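How to run a bake sale table at Steddale Hall

Book the hall by June. Plan on 200 small cakes and ask each baker for 19 at most. Label anything with nuts.
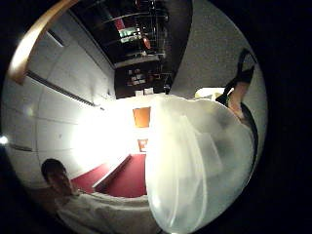 One reader wrote in to say that price stickers slow the line, and a single price for everything works better. We have used one price since.

Put the cash box at the far end, away from the door, with 2 people on it.
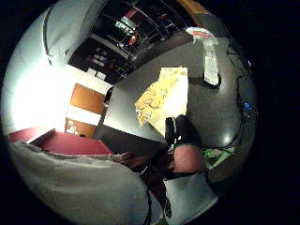 Open the doors once the float is counted. Drop prices for the last half hour, then take leftovers to Valmont House by 6.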